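Wuveck Opens Its Two-Arm Tabletop Recordings to Outside Research Groups

FUTDALE, Dec 21, 2019 – Wuveck is pleased to share Grernell, a growing collection of recordings that show two robot arms working together on everyday objects. The collection now holds 3,624 recordings, and we're excited to put them in the hands of more people!

Each recording is one short task, guided by a person from start to finish. The operator moves both arms while cameras and joint sensors keep track of what happens. A learning system can then study the examples and try the same kind of task by itself. The more varied the examples, the more it has to work with, so we change the objects, the cloth and even the wallpaper as often as we can.
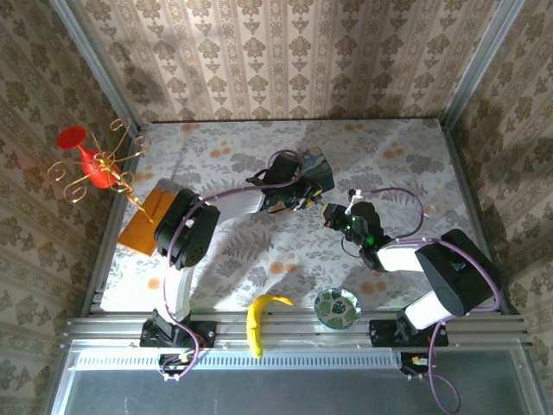
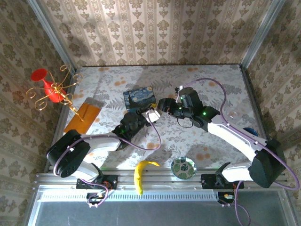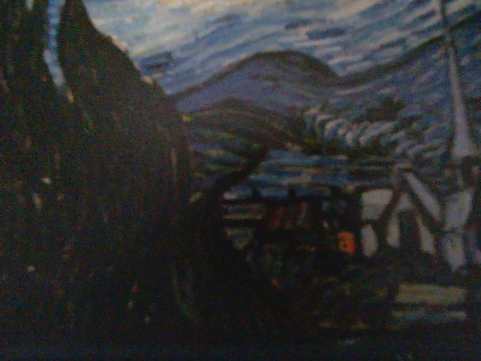

A Grernell workspace with two arms over a leaf-print cloth (first and second pictures), and a close view of a painted surface from a camera at the gripper (third picture).

Working with two arms is harder than it sounds. The operator has to think about both grippers at once, and new operators spend their first sessions just passing things from one side to the other. Our 18 operators have become very good at it, and they have also become our best source of task ideas. Roughly 40 of the tasks in the collection began as suggestions from them.

Recordings that go wrong are kept too. A dropped object or a missed grasp is marked as such, and groups can choose whether to include those examples in training.

Grernell is recorded at 3 workstations in our Futdale building, with data checking handled by our partner Viklund. Every recording is reviewed before it is added – first for camera problems, then to make sure the written task label matches what the arms did.

Research groups and schools can ask for access through the Grernell page on the Wuveck website. New recordings will be added as they clear review.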